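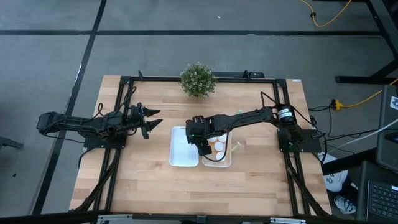 May, a bit after ten at night

Hường Hà has a new theory, and this one is about trays. Everything small in the house is supposed to live in one, and once it does we will stop losing it. I have heard this before about hooks, and about the drawer dividers from Bavunberg that cost 16 pounds and now divide nothing.

So today it was the little orange bottles. She wants them out of the see-through tray and into the white one, white caps up, so that they can be grabbed without looking. I said they could be grabbed perfectly well where they were. She said that was how I ended up buying the same thing twice in April, and I had no answer to that, so I went and made tea.

I can't see what the white tray does that the other doesn't. They sit side by side on the butcher block, both shallow, both with the same rounded corners. At least with the clear one you can tell from the side what's in it. Châu Tăng, who came by to return the ladder, took her side at once and then admitted he keeps his own bottles in a shoebox.

I do like the table, I'll give it that. I was against it when it came, all those narrow strips with the odd dark bit thrown in, and I said it would look like a floor. It does look like a floor, a bit. But it's a good height and it has stood on the concrete for a whole winter without a wobble, so I have stopped saying so.

The plant is another matter. Hường says it softens that end of the table. It takes up room, as far as I can tell, and it will need watering, and I know who will be asked. I gave it 3 weeks when it arrived and it has gone past that, bushy as anything, which proves very little – the last one looked well until we went away.

We have agreed to try the trays until the end of the month. If I still have to ask where things are, the white one goes back in the cupboard and I am allowed to mention the dividers again.

Must ring about the gutter tomorrow. Ladder is in the hall, mind your shins.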